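Speaker notes: Resin infusion of the Fenden workboat hull
Speaker: Thilini Bandara
Slot: 28 minutes including questions

Slide 1. Title
Name, company, one line on Awwad: composite tooling and small commercial hulls. Credit Nicanor Esteban for the flow modeling and Afaf Rizk for the laminate testing. Go straight to slide 2.

Slide 2. What was built
The Fenden is a single-chine workboat with a glass and vinyl ester bottom and carbon epoxy topsides. This talk covers the bottom only. The bottom is a sandwich below the chine and goes to single skin at the keel and around the shaft exit. Infused in one shot, female mold, core in place. Mold shop drawings are in the handout. Do not read out the layup table. Point to the keel row and move on.

Slide 3. Why one shot
The earlier hull was infused in two stages with a secondary bond along the chine. Peel tests on that bond gave scattered results, and surface prep took longer than the second infusion. One shot removes the bond. The cost is a longer flow path and a higher price for a mistake. Say this plainly. Someone will ask about it anyway.

Slide 4. Flow strategy
Feed line on the keel, vacuum lines at the flange. Resin rises on both sides. Secondary feeds open in sequence, each one after the flow front has passed it. Opening early traps a dry area between two fronts. Explain the race-tracking along the core joints: gaps between core sheets carried resin ahead of the main front on the first trial panel. Fix was tighter core fit and a flow break of bare peel ply at the flange, 60 mm wide.

Slide 5. Viscosity and gel time
Show the curve from the Flinier resin trials. Shop held at 18 degrees C. The gel time on the curve is for a cup sample. A thick keel laminate runs warmer and gels sooner, so the cup number is an upper limit. Inhibitor level was set on a keel coupon at full thickness.

Slide 6. Infusion control station

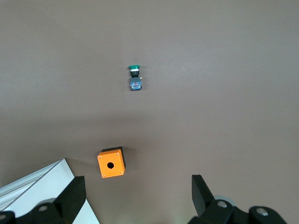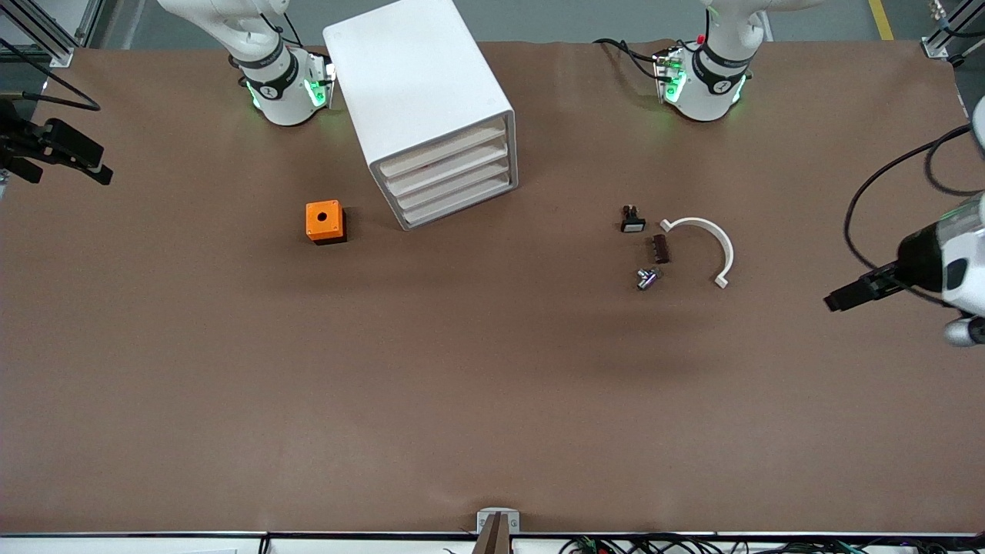

Resin feeds on the full hull were switched from a control station at the mold edge, with one operator and one person watching the front. The first version had all feeds on a touch screen. Gloves and resin made that unworkable, and it was replaced with hardwired push-buttons. Parts of that type are on the slide: the green button in the first picture has its contact block beneath the cap, below a metal ring and a black collar, and a bad contact block can be replaced without buying a new button. Orange was kept as the enclosure color so the box stands out against bagging film. Interlock logic is in the Mument controller. A feed cannot open until the one below it has been confirmed open. Manual clamps stay on every line as a backup.

Slide 7. Leak testing
Two drop tests, one before and one after the debulk hold. Acceptance was set tighter than on the two-stage hull. Most leaks were found at pleats in the bag and at the tube entries. An ultrasonic detector found the pleats quickly. It was less useful at the tube entries, where pump noise masked the signal. Bilal Khalaf has the log sheets if anyone wants the format.

Slide 8. Results
Over 496 kg of resin drawn in, bottom shell only. No dry areas visible on the inside face after the peel ply came off. Ultrasonic scan showed one zone of raised porosity at the shaft exit, single skin, port side. Core plugs taken there. Fiber fraction was in range. The zone was ground back and repaired with a scarf patch. Show the scan plot, then the plug section. Pause here so people at the back can read the scale.

Slide 9. Changes for the next hull
Extra vacuum point at the shaft exit.
Core kit cut by machine with the joints numbered.
Feed tubes one size larger on the keel.
Thermocouples left in the keel laminate through post-cure.

Slide 10. Questions
Likely ones: print-through on the topsides (not covered, refer to Nour Khasawneh), cost against hand layup (bottom shell figures only), repair approval at the shaft exit (surveyor's report is on file, can be requested). Leave slide 4 ready as the backup slide.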